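Quiénes somos

Gastuneo ayuda a empresas medianas a cumplir con la normativa de protección de datos sin que el departamento jurídico tenga que dormir en la oficina. Empezamos dos personas, Catarina Gouveia y Nour Akl, con una hoja de cálculo de 400 filas que todavía nos da algo de miedo abrir.

Hoy somos nueve y trabajamos con clientes de banca, logística y salud. Revisamos contratos, registros de tratamiento y esas políticas de cookies que todo el mundo acepta sin leer. Nosotros las leemos. Enteras.

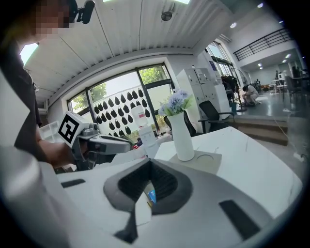 Talleres y formación

Ilaria Caputo dirige los talleres para socios y clientes, siempre en viernes y siempre con café decente. El próximo, en octubre, trata de auditorías de proveedores. Plazas limitadas: la sala no crece.

Escríbenos desde el formulario de contacto.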